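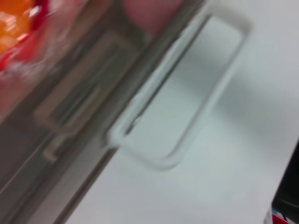 Ngaio Bright
List keeper and general drawer-measurer, Skovthorpe

2025-09-08 | by Ngaio Bright

Filed under: Home storage / Small data / Read me first

Home Files Notes Changes Contact

Skovthorpe drawers and trays: README

Hello! If you've downloaded the folder and opened this file first, well done, you're a better person than me. This is a list of drawers and the trays, tubs and boxes people try to put in them, with the inside sizes of both and a note of which ones went together happily. It began on the back of an envelope when I was sorting my own kitchen and bought the same wrong tray twice (the second time in a different colour, which I'm told doesn't help).

What's in the folder

drawers.csv has 292 rows, one for each drawer. These are mostly kitchen and bedroom drawers, with bathroom ones and a few from desks.

trays.csv has 116 rows, one for each sort of tray, tub or box. If a tray comes in three sizes it gets three rows.

fits.csv has 405 rows, and it's the one most people want. Each row is a single try: this tray, that drawer, did it go in, did the drawer shut afterwards, and would you leave it there.

notes.txt is me rambling. Read it if you like, but nothing in the tables depends on it.

All three tables are plain text with commas between the columns and a heading row at the top. They open in any spreadsheet. Please check that yours doesn't turn the tray codes into dates when you open the file, as mine did that all through February and I spent an evening wondering why so many trays had been named after the fourth of March.

The columns in drawers.csv

drawer_id: a short code. The first letter is the room, K for kitchen, B for bedroom, W for bathroom, D for desk. The rest is just a running number and means nothing.

inside_width, inside_depth, inside_height: all in millimetres, all taken on the inside. Depth means front to back. Height means from the floor of the drawer up to whatever would catch on a tall item, so in a kitchen unit it's often the rail of the drawer above and has nothing to do with the drawer's own sides.

front: what you pull on. The choices are knob, bar, recess, lip and push. Recess means a handle opening set into the front so that your fingers go in and nothing sticks out. I added this column late and I'm very glad I did. People with narrow kitchens kept writing to ask which drawers wouldn't snag a pocket, and recessed fronts are the ones to look for. They do collect crumbs and a bit of grey fluff along the bottom edge, so a damp cloth round the inside now and then is worth the bother.

runner: wood, metal or plastic. Blank means I couldn't tell without taking the drawer out.

colour: one word. Everything from bright white to a cool sort of greyish white has gone down as white. I had five whites at one point - five! - and no two people agreed on any of them.

The columns in trays.csv

tray_id: T and a number.

outside_width and outside_depth: taken at the widest part, which is nearly always the rim. Lots of plastic trays lean outwards as they go up, and the figure on the packet may be for the base. That's where my two wrong trays came from. The base went in beautifully and the rim sat up on the sides of the drawer like a hat.

outside_height: with any lid off.

see_through: clear, tinted or solid. Tinted covers the smoky brown and grey plastics that you can see through but only dimly.

floor: flat, grooved, ridged or padded. Grooved means there are lines moulded into the bottom. I don't record what they're for, only that they're there. They matter if you keep anything fine or crumbly in the tray, such as loose tea or glitter, because it all settles in the lines and a cloth slides straight over the top. An old soft toothbrush gets it out.

corners: square or round. Square corners get more use out of a drawer. Round ones are kinder to wipe.

The columns in fits.csv

drawer_id and tray_id match the other two tables.

went_in: y or n.

shuts: y or n. This is with the tray empty.

slides: none, little or lots, for how much the tray shuffles when you open the drawer in an ordinary hurry. A thin bit of rubbery liner will usually turn lots into little. I tested all of them without liner so that they could be compared.

keep: y, n or m. The m is for maybe, and I know it's feeble.

How the measuring was done

I used the same steel tape for every drawer and a stiff strip of card for the tight corners. Noeline Kingi came round and did a second set for the kitchen ones, and where we differed by more than a couple of millimetres we both went back and did it again together. Width was taken at the front and at the back, and the smaller figure is the one in the table. Old drawers can be quite a lot narrower at the back than you'd think, especially the wooden ones.

The widest drawer in the set is 600 millimetres across and it's a pan drawer, so be careful if you're taking averages. It and its neighbours drag everything upwards. If what you care about is cutlery and odds and ends, leave the pan drawers out first.

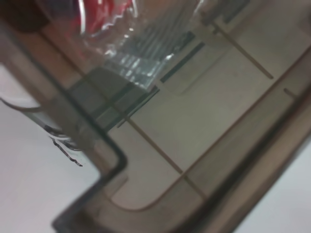

Can I leave things in their wrappers when I put them in a tray?

It's fine for things that stay sealed until you use them, but take the outer packaging off multipacks, because it hides how many you've got left and takes up room you've already measured for something else.

Two names you'll run into

I've used my own labels for the two main sorts of drawer layout, and they crop up in the notes, so I'd better explain them. Mevgate is a wide shallow drawer with trays side by side. Cartwright is a deep narrow one with trays stacked, where you lift the top one off to get at the bottom. They're the names of two streets near me where I measured the first of each, nothing grander than that. You're welcome to change them in your own copy.

In general Mevgate drawers score better in the keep column. Stacks start off tidy and then the top tray gets put down on the worktop while you rummage and it lives there until somebody shouts. Where a Cartwright stack got a y from me it was nearly always see-through trays, clear or tinted, so I could tell what was underneath before lifting anything.

Known problems

The bedroom drawers are thin on the ground compared with the kitchen ones. People will happily let you measure where they keep the forks but not so much the socks, and I can't blame them.

Not every tray was tried in every drawer, nowhere near. If a pair isn't in fits.csv it means I never tried it. Please don't read a missing row as an n.

The slides column is my own arm on my own sort of day. Noeline opens drawers far more gently than I do and would have written little for half of mine. If you need something more scientific you'll have to test that bit yourself.

Tinted trays may be marked clear in some of the oldest rows. I only split them apart once I noticed how much harder it is to find a brown elastic band in a brown tray. I've corrected the ones I still had in the house.

Heights for desk drawers are a muddle. A few of them have a pencil ledge at the front, and I took the height behind it without writing down where the ledge ended.

What it's good for

Working out whether a tray has a hope of fitting before you buy it. Planning a drawer on squared paper. Teaching a youngster to use a spreadsheet with something they can go and check in the next room (my niece found two mistakes that way and was unbearable about it). It's no use for building drawers from scratch, as there's nothing here on outside sizes or the thickness of the sides.

Using and sharing

Take it, copy it, change it, print it out and stick it inside a cupboard door. If you pass it on, leave my name in and say what you've altered. Please don't sell it.

Sending me your own

I'd love more rows! Measure the inside, in millimetres, smaller of front and back, and tell me which room. For trays, measure across the rim. Send the lot as a plain table or just typed into an email, I really don't mind, I like typing things in of an evening with the radio on. The Dernard folder is where new rows wait until I've looked at them, so if yours doesn't turn up in the main tables straight away, look in there.

Changes in this version

Added the front column. Merged the whites. Split tinted from clear. Fixed the tray codes that had become dates. Took out a drawer that had gone in twice under two different codes, once as a kitchen and once as a desk, as it had been moved between visits.

Next on my list is lids, as I've got a whole shoebox of them and no idea which trays they belong to.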